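Notebook, window display corner

Picked up the Kratochvíl stand again this morning and I'm so pleased with it! The round top bar takes a hook nicely, and the tray at the bottom keeps the whole thing upright. Went through over 100 Dutard flowers to find 10 worth using.
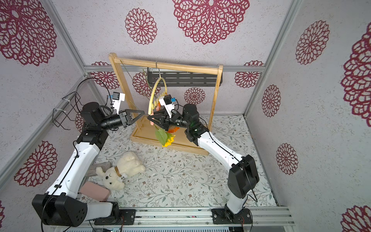

Inach, Monday, May 31, 2010

Sunflower next to the rack, yellow hoop on the hook with the wavy beads across its lower half. Lovely together, and the big maroon flowers on the walls go so well with the yellow. Leafy mat stays. The cream plush dog is down on the mat for now, might try it on the tray.

To do: more pink clips, another green leaf or two, ask Vudance about a second hoop (15 cm?).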